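Search this site Enter keyword

Residents' Bulletin -- Jedmont Housing Association
February
Posted by the Office of Resident Services
14 comments 63 shares

Changes to the Care of Floors in Shared Areas

The Association has completed its yearly review of cleaning and upkeep in the lobbies, corridors and sitting rooms of all Jedmont buildings. Residents sent in 1,637 replies to the autumn survey, and the condition of the floors drew more remarks than any other subject. The Board thanks all who took part and wishes to set out the changes that will follow.

Beginning next month, stone floors in the shared areas will be washed with a neutral cleaner in place of the product used until now. The earlier product contained a mild acid. Acids of any kind, including vinegar and lemon juice, dull the surface of marble and limestone, and the damage cannot be washed away. Residents who clean the landing outside their own doors are asked to stop using vinegar solutions at once. A supply of the neutral cleaner will be kept at the service desk in the Steltenau building and may be drawn in small bottles free of charge.

Spills should be blotted with a dry cloth and then reported to the desk. Coffee, wine and fruit juice are the most common causes of lasting marks, and a spill reported within the hour can usually be dealt with in full. Please do not scrub. 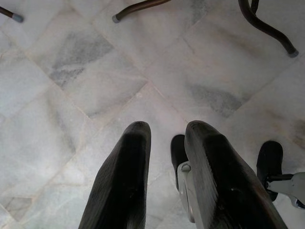

Comments on the draft of these rules were taken at the open meeting on Wednesday. Løken asked whether the new cleaner would leave the stairs slippery in the early morning, when the lamps on the north side are still off, and whether the washing could be moved to a later time. The Board has agreed to the second request. Stairs will be washed after 9:30 a.m. on working days, and signs will be set out at each landing until the stone is dry.

Furniture in the sitting rooms will be fitted with felt pads under each leg. The pads collect grit and must be replaced when worn, and residents who notice a loose or missing pad should inform the desk. Chairs and tables should be lifted when moved -- two persons are needed for the larger pieces.

The cost of the program, including pads, cleaner and one polishing of the Tenora lobby, comes to $3,337 for the year. This sum will be met from the existing upkeep fund, and monthly charges will remain as they are.

The polishing of the Tenora lobby will require that the main doors be closed for one full day. Residents of that building will receive a written notice under their doors beforehand and should plan to use the garden entrance. Deliveries will be held at the Steltenau desk.

Questions may be left in writing at either desk.

Share this item Print 14 comments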